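House rules for two arms and one bench

I've wanted to write this one up for ages, and now that our rules for the two-arm bench have been through three rewrites I think they're finally good enough to share!

It started in June, when Ronja Forsberg asked me where our setup rules were kept. I had to admit that most of them lived in my head and on the back of a Ratex delivery note. So we sat down with Tsung-han Hung and typed everything out. The first draft had 100 lines in it (far too many - even I stopped reading halfway).

The version we use now fits on one sheet. The rule I like best is that both arms must be able to reach the middle of the bench, and only one may go in at a time unless the task sheet says otherwise. Next comes the stop button, which stays within reach of whoever is running the session, and that person does nothing else. No emails, no tidying.

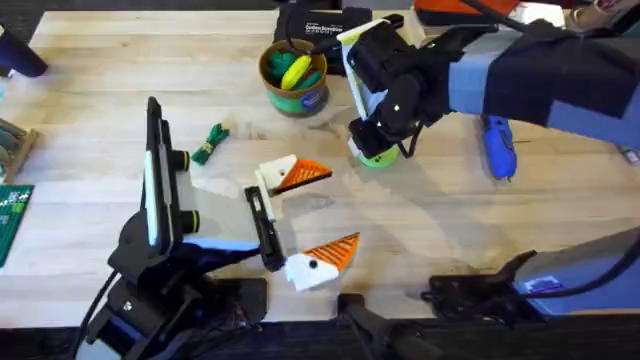 Venthorpe Bench Robotics Group

We clamp every base to the table edge and check it by hand before power goes on. Cables get a look too, from the arm all the way down, and we move each joint slowly through its range with the gripper open. It's a bit dull the first few times, but you get quick at it.

Then there's the great debate about clutter. Pui-shan Huang would like a bare table for every run. I'm on the other side - printed bird heads, a bit of knotted rope, a tub of odds and ends, bring it all on! We settled on writing the layout down before each session, and anything that isn't on the list goes back on the shelf. Hand tools are still being argued over.

We also keep a log, and I love the log. Entry 354 is Gervasio Aravena's lovely clear note about a loose bracket screw, and it's the one I show to new members when they ask how much to write. Date, arm, what you saw, what you did, your initials.

Next on my list is a proper rule for fabric covers on the arms, mainly how they should be fastened near a joint. If your group has one already, please send it over, I'd love to read it.

Kam-wah Ho, July 2022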